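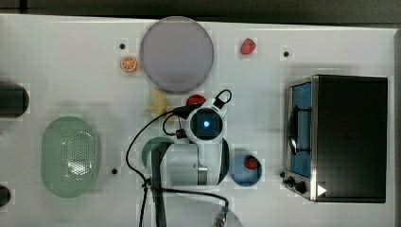
I have now spent 11 evenings with the Stisesance, a desktop robot arm kit that promises to "bring automation home." What it has brought home so far is a large amount of plastic fruit.

The kit comes from a small outfit called Masdale, and I'll give them this: the assembly guide is good. I had the arm standing up in one evening, with 5 screws left over that I have chosen not to think about. The wrist camera clicks on with a satisfying snap. Its cable does not click onto anything and goes wherever it likes, usually across the very thing I've asked the arm to pick up.

Teaching it a task means guiding it through the motions again and again until the software says it has enough. For "put the strawberry in the bowl," enough was 72 tries. My friend Anoma Talukder came by around try 40, watched for a while, and put a strawberry in the bowl herself. She looked very pleased.

The banana is another story. The arm will go to it, hover, and think it over like a man reading a menu in a language he almost speaks. I wrote to support and got a kind reply from Geert Verbruggen, who suggested better lighting. I bought a lamp. The banana is now very well lit.

Would I buy it again? Probably, yes. It's quiet, it hasn't broken, and when a grab goes right I still make a small noise I'm not proud of. But skip the extended support plan – it's 125 dollars a year, and Geert answered me without it.

Next up is the toaster oven door. I've told the family to expect dinner in April.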